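2023-09-09, Wultia user day, slot is 15 minutes

Talk: keeping the two-arm cell in shape, simulator first

- Say who I am, then go straight to the setup. No company slides.
- Cell is called Gokton. Two arms on one torso, one gripper per arm.
- Every change to the grippers gets tried in the simulated attic room before it goes on the real machine. 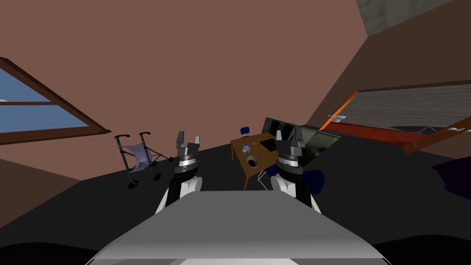 Head view first, then two gripper views, fingers open in both.
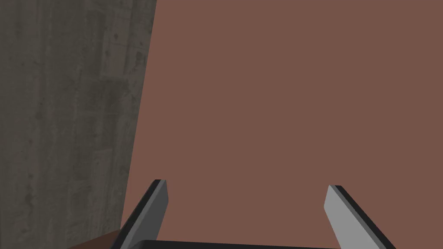
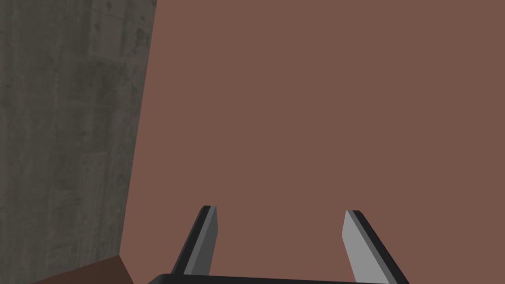

Open position is where all our checks begin. If the zero is off, every grasp after it is off too, and people go looking for the fault in the planner. We lost most of July that way.

**Zeroing the fingers**

- Open fully, home, open again. Left arm first.
- Compare the two fingers against the stop. Allowed difference is 2 counts.
- Out of range: loosen the finger screws, reseat, repeat. Don't correct it in software.

**Camera mounts**

- Check after any finger change. The Uysal bracket can shift when the screws are tightened.
- Save the old offsets before writing new ones. Keep 3 sets back.

**On the real machine**

- Wipe the finger faces, look at the cable where it enters the wrist.
- Grease at the interval in the Wornodov sheet. Ours was wrong until this summer, so ask for the current one.
- Full check takes roughly 42 minutes for both arms. Longer if a finger has to come off.

(Pause for questions. Someone will ask about running both arms at once during homing. Answer: we don't, the log gets hard to read.)

Last slide is the checklist. Leave it up while I unplug.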